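October, late evening

Watched the new Grirnemeo trailer twice before work and once more at lunch. It runs a little under two minutes and most of it is footage we had already seen in the spring teaser, only cut in a different order. The one new part is the shot of the harbor at Pravside with the lights going out street by street. I liked that. The sound in it is better than the sound in the teaser too, lower and with less music over the top.

Still no sign of the Landry. The ship has been in every interview since the casting news, and the posters have her name on the side, but two trailers in we have seen one corner of a deck and some rope. People on the forum are sure she is being held back for the final trailer. I think the effects are not finished. The first film had the same trouble, and the flood scene in it changed between the preview screening and the release.

Read through the forum thread over dinner. It was at 2866 replies when I stopped. A lot of them are about the person in the gray coat at the end, who walks past the window and does not turn around. Half the thread says it is the older sister from the first film. She drowned in the first film, so I don't see how, unless they use flashbacks. There was one good post that matched the coat to the one in the lighthouse scene, button for button. I saved it.

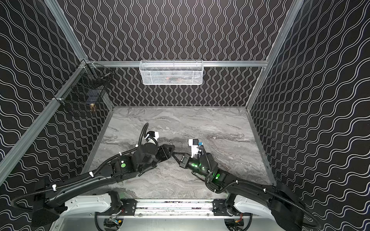
I put the first film on again after that to check the lighthouse scene for myself. The coat does look the same, but the collar is down in one and up in the other, and the light is so blue in there that I can't swear to the color. I let it run to the end since it was already on. It holds up. The middle part in the cannery is slow and I had forgotten how long they spend on the argument over the map. The last 26 minutes are still very good.

Tickets for the opening night at the Grendik go on sale next week at noon. The small room there has 87 seats and the big one was shut for repairs the last time I went, with no date on the sign. If it is only the small room I will need to be at my desk with the page open before noon. Last time I waited until after lunch and ended up in the front row at the far left, and my neck hurt the next day. I would take the late showing if the early one goes.

The running time is supposed to be out as well. One site has it at up to 60 minutes longer than the first, which would put it well past three hours. I don't believe it. The same site had the release month wrong all summer.

Need to reread the last third of the book before then. My copy is still in the box from the move, I think under the winter things. Will look tomorrow after the laundry. Bed now, past midnight already.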